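About Us

Home What We Bake Ordering Classes Wholesale About Contact

Hi. You found the about page. Bit of a mess, we keep meaning to redo it, but the ovens come first.

We're Huanca. Small bakery and cooking school on the main street in Cudombridge, in the old shoe repair shop with the green awning. Mostly gluten-free baking, mostly with whole grains and seeds. Quinoa, buckwheat, teff, millet, sorghum. Some things have dairy, some don't, it's all on the label. No wheat in the building, ever, so please don't bring your sandwich in.

Who started it

Ulises Henao and Morena Lombardi. Ulises was cooking in a hospital kitchen, Morena was doing cakes out of her flat. They met at a weekend market where both of them had a table and both had the wrong kind of extension cord. Morena's sister had just been told she was coeliac. Ulises had grown up on quinoa soup and quinoa porridge and thought it was funny that people here were paying that much for it.

First thing they made together was a quinoa and orange loaf. Dense. Very dense. You could have propped a door with it. Second go was better, and by the eleventh or so they had the one we still sell, the flavour is pretty much the same but we toast the flour now and there's yogourt in it.

They signed the lease in August and opened with one oven, a domestic fridge and a bench Ulises built too low. He is still sorry about the bench. Everybody under five foot four likes it.

The name

Huanca was the name of the woman who ran the food stall near Ulises's grandmother's place. Family name, we never knew her first one, she was just Señora Huanca. She gave him the broken ends of things. We like the broken ends of things too, they're in the basket by the till, pay what you want.

People say it all sorts of ways. WAN-ka is close enough.

What we do

Bread every morning we're open. Three kinds — seeded buckwheat, plain white-ish (rice and sorghum), and a dark teff loaf that sells out first. Get here early for that one or phone ahead.

Muffins, scones, loaf cakes. Carrot and ginger, apple and oat (certified gluten-free oats, but if you don't do oats at all, ask and we'll point you to the others). Lemon and poppy seed. The banana one comes and goes depending on how the bananas are.

Birthday cakes to order. Five days' notice please. We know, we know. But Morena does every one herself and she won't be rushed on buttercream.

Savoury stuff from eleven. Cheese and corn pies, a lentil roll, soup in the colder months.

Frozen pastry and pizza bases to take home. Instructions are on the bag. If they've rubbed off, it's 220 with the tray already hot, and don't thaw it first.

How we bake

Not a lot of secrets. We mill the buckwheat and some of the sorghum ourselves on a little stone mill in the back, in small lots, so it doesn't sit around. Fresh flour smells like hay and hazelnuts. Old flour smells like cardboard and your muffins will too.

We use psyllium in the breads, ground fine. Xanthan gum only in the pastry. We tried going without and the pies fell apart in people's hands on the way to the bus. Sugar is lower than most recipes, partly taste, partly that toasted flour is sweet enough on its own. Honey comes from Ingvar Norðdahl, who has hives out past the river and drops off buckets when he feels like it. When there's no honey cake it means Ingvar hasn't felt like it.

Eggs are free range, large. Butter is unsalted. Our dairy-free things use coconut oil or sunflower oil, and we don't sell them as "just as good as butter", they're their own thing and some are better.

Nuts: yes, there are nuts in the kitchen. Almonds, hazelnuts, walnuts, sometimes pecans. We clean down carefully between batches but we can't promise nut free and we won't pretend to. If it's a serious allergy please talk to us before you buy anything.

The team

Ulises — breads, milling, fixing the mixer.

Morena — cakes, pastry, ordering, telling Ulises the mixer is broken.

Châu Phí — runs the classes and does the savoury menu. Came to us as a student on the beginner bread day and asked so many questions we gave her a job. Her rice flour crêpes are on the weekend board, filled with mushroom or with prawn. Get the mushroom. Get both.

Moataz Benjelloun — front of house, wholesale, deliveries, the phone. If you've had a reply to an email it was Moataz. If you haven't, it's in his drafts, try again. He also makes the semolina-style cake with almond and orange flower water (no semolina in it, obviously, it's coarse corn and rice).

Plus two or three school students on the counter in the holidays. Be nice to them, the till is slow.

The school

Classes started by accident. People kept asking for the teff loaf recipe, we kept writing it on paper bags, and they kept coming back saying it went wrong. Easier to show them.

So now the front half of the shop turns into a classroom two evenings a week and one afternoon. Eight people at most, everyone makes their own dough, everyone takes it home. What we teach:

Beginner gluten-free bread. The big one. Why the dough looks like cake batter and why thats fine. How long to wait. How to tell it's done (thermometer, 97 or 98 in the middle, don't guess).

Muffins and quick loaves. Good for kids from nine up with an adult.

Pastry without tears. Some tears.

Cooking with whole grains. Châu's class, all savoury. Quinoa, millet, buckwheat groats, what to rinse and what not to.

Cake decorating with Morena. Small group, fills up fast.

A class is $79 and that covers ingredients, an apron to borrow, and lunch or supper depending on the time. Bring a container, bigger than you think. Closed shoes. If you need to cancel, 48 hours please and we'll move you to another date, no charge.

Gift vouchers at the counter or by email. They don't expire. Somebody used one last winter that had been through the wash twice.

Wholesale

We supply four cafés in town plus the Bretden grocery on the hill, and the lunch counter at Gerenik takes our pies. Bread, muffins, slab cakes, frozen bases. Delivery by seven in the morning inside Cudombridge. Further out, depends, ask Moataz.

We're at about 930 loaves a month now between the shop and wholesale, and that's close to as much as two ovens can do. So there's a waiting list for new accounts. Short one. Small places get looked at first, we remember being one. Still are one.

If you do stock us: please keep our stuff on its own shelf or in its own case, with its own tongs. It's the one thing we're strict about. All that work keeping it clean and then one croissant on top.

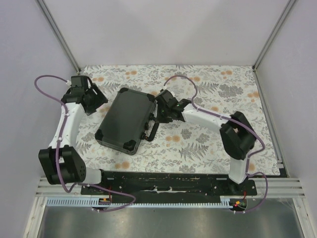

Briefcase on a floral-print surface.

Bits and pieces people ask

Are you vegan? No, but a good third of the cabinet is. Green dot on the label.

Do you post things? Only the dry mixes. The bread mix and the pancake mix travel fine, nothing else does.

Can I have the recipe? Some of them. The carrot and ginger muffin is on the recipes page, with the pear loaf and the millet porridge. The teff loaf you have to come to class for, it really doesn't work written down, see above re paper bags.

Can I freeze the bread? Yes, slice it first. Toast straight from frozen. It's best the day you buy it, fine the next day, toast after that. Not the fridge, it goes hard.

Why is it dearer than supermarket gluten-free? Eggs, mostly. And the grain. And it's made by four people.

Do you do weddings? Cakes yes, catering no. We did it once. Lovely couple, never again.

Is there parking? Two spots out the front and they're always taken. Behind the library is free after four.

Where we're headed

A third oven, if the wiring allows. The electrician has been and made a noise through his teeth. Would like to do a proper sourdough course over several weeks, with everyone keeping their own starter going at home. Châu has a plan for a small cookbook, grains and greens, with colour photos if we can afford them. Morena would like a chair.

We also want to get the mill out where people can see it. Kids love it. Loud though.

Coming in

Doors open at seven thirty, we close when the shelves are empty or at three, whichever's first. Kettle's on, there's a bench at the window and a few stools. Dogs outside please, there's a water bowl and a hook.

For orders, phone before noon, that's when somebody can actualy hear it. Email for anything about classes or wholesale. Cake enquiries, please tell us the date, how many people, and what they can't eat, all in the one email, it saves poor Moataz going back and forth.

Want to know when classes go up? Put your name in the book on the counter or join the email list, link's at the bottom. One email a month, sometimes none.

Page last updated March 2020

Join the list Recipes Gift Vouchers Allergens Contact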